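Home About The Ponies Barn Notes Contact

Clinic weekend, short version (not that short)
16 November 2018
by Tomos Vaughan

Typing this fast because I have to be back at the barn by four and I still haven't eaten. But if I don't write down the clinic now I'll lose it all, same as last time.

So. Two days with Arwel Rowlands. I took Sillum, because Gittins still has the abscess (draining, getting better, cranky about it). Sillum has been off the property maybe three times in his life and I was not optimistic about the trailer. Loaded second try. Stood there eating his hay like a grown up. I almost cried in the driveway.

The drive is 57 miles, most of it slow road with trucks on it. Got there with hardly any time to spare. Walked him around the indoor, let him look at the mirrors. He did not care for the mirrors. There was a big snort and some sideways, and then he decided the other gray horse was a friend and wanted to go stand with him. Fine. Whatever works.

Day one

Arwel watched us walk for what felt like forever and then said, you're holding his face. I said I wasn't. He said put both reins in one hand and go walk a circle. Couldn't do it. Drifted all the way to the wall. So yes, I was holding his face.

Most of the lesson was just that. Walk, halt, walk, one hand, then the other. No trot until the last part. I'd paid for a jumping clinic and did not see a pole until Saturday was nearly over, and I was a bit sour about it at lunch if I'm being truthful. Ate my sandwich in the truck.

But. When we did trot he was so soft. Like a different animal. Back up, neck long, ears going every which way listening. Arwel said there he is. That was all he said! I have been riding on those three words all week.

Things I want to remember:

Look up BEFORE the corner, not in it.

Outside rein is a wall, and a wall doesn't pull.

If he gets quick, breathe out and sit still. Don't grab. I grab.

My left heel creeps up when I'm thinking. Apparently I'm always thinking.

Slept terribly. Motel heater made a noise like a dying goat. Went over to check Sillum at ten and again at five and both times he was flat out asleep, so one of us was rested.

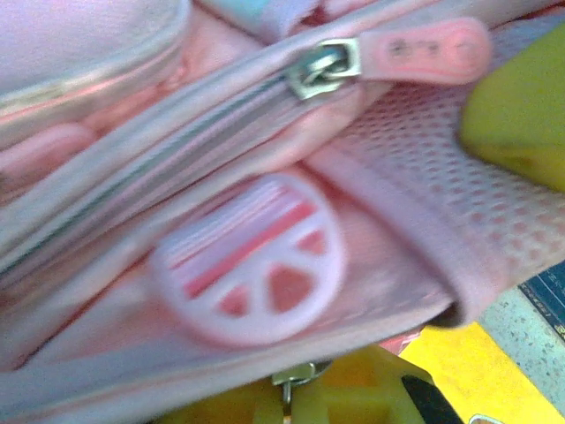
Day two

Poles! Finally. Three on the ground, then a little cross rail, then a line of two. Nothing big. Arwel doesn't care about big. He kept making us come back to walk between each one, and letting the reins go long, and then picking them up again without Sillum's head popping up. Harder than the jumping.

First time down the line we got five strides and a chip. Second time five and a launch, I lost a stirrup and said a word. Third time I breathed out like he told me to and it just came up. Boring, even. Arwel said boring is what I'm charging you for.

Then he asked to sit on him. I don't love other people on my horse but I said yes and I'm glad. Sillum tried the giraffe thing and Arwel just waited. Didn't fix it, didn't kick, just sort of kept his hands in the same place until the horse got tired of arguing. Then I got back on and could feel what he'd been feeling. You can't get that from the ground.

One bad moment at the end, somebody's loose dog ran in under the gate and Sillum spun. I stayed on. The old me would have gotten off and gone home. We did another walk circle, one hand, and he let it go before I did.

Saddle stuff

Arwel had a look at the Merner and thinks it's sitting low in front now that Sillum has dropped some weight behind the shoulder. Not terrible. Shim pad for now and get the fitter out in January when she's next up this way. She charges 148 for a visit and adjustment, so I'm putting that aside. Was hoping to put it toward winter blankets but there you go, the old Oremik one will have to get patched again. It's more patch than blanket at this point.

Also my girth is too long. Top hole both sides. How long has that been going on? Don't answer.

Homework

One handed walk, every ride, first ten minutes. Poles twice a week, no more. Hack out on the other days. No drilling. He said horses don't get better from being asked 100 times, they get better from being asked once and left alone after. I wrote that on the tack room whiteboard, over the top of the farrier's number, so now I need the farrier's number again.

Did it Monday, Tuesday and yesterday. Yesterday it was windy and he was looking at every leaf and I still got a circle that was mostly a circle. Gittins watched over the fence and screamed the whole time. She'll be back in work soon if the foot stays clean, and then I'm in trouble becuase she has even more opinions than he does.

Arwel is coming back in spring, and I've already put my name down for both days. Want to have the canter sorted by then. At least the right lead.

OK it's twenty to four. Hay nets. Bye.

Recent posts
Abscess diary, part two
Sillum and the tarp
What I pack for a night away with a horse
Gittins turns twelve
Trailer brakes, again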